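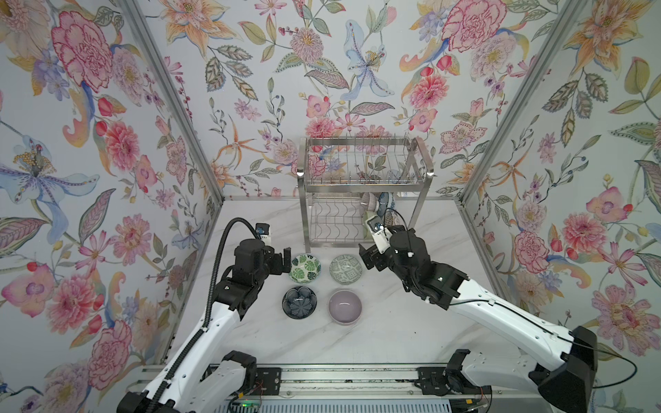 Big floral print on a pale ground

Is peel-and-stick wallpaper really removable?
Posted in Walls and Paint by Yamila Daza

I'm renting the upstairs half of an old house and the landlord says I can do what I like as long as the walls go back to how they were. I've fallen for a large botanical paper, all peonies and lilies, and the shop swears it "peels off clean". I've heard that line before about picture hooks. The walls were last painted in 2007, according to the landlord, and I don't know what with. Has anyone taken this stuff down after a year or more, not just after a weekend? I don't want to lose my bond over some flowers.

Zumthorpe
Depends on the paint, and the packet won't tell you that. I put up 7 rolls in a hallway and took them down three years later. Most of it came away fine. Behind the door, where somebody had painted straight over bare plaster with no primer, it brought the paint with it in strips the size of my hand. The maker told me my wall was "unsuitable", which I could have worked out by then.

Do a test before you buy the lot. Stick a sample low down in a corner, leave it for 10 days at the very least, then pull it slowly, back on itself and not straight out. A good sample still doesn't promise much about year two. Stay off any wall that gets the afternoon sun, as the glue bakes on. A hair dryer on low helps a bit with the stubborn edges.

Also get the landlord's okay in writing. "Do what you like" has a way of shrinking when you move out.

Filumon
just use it, never had a problem. mine came off in one go

Bondarchuk
How long was yours up, Filumon? That's the bit she asked.

Yamila, I'd be wary of a big pattern for another reason. Old houses are never square, and large flowers show every crooked corner. You'll also waste a lot of paper matching the repeat, more than the shop's calculator allows for. If it were me I'd cover a sheet of thin board, lean it behind the bed and leave the landlord's paint alone. Not as grand, but it goes with you when you leave.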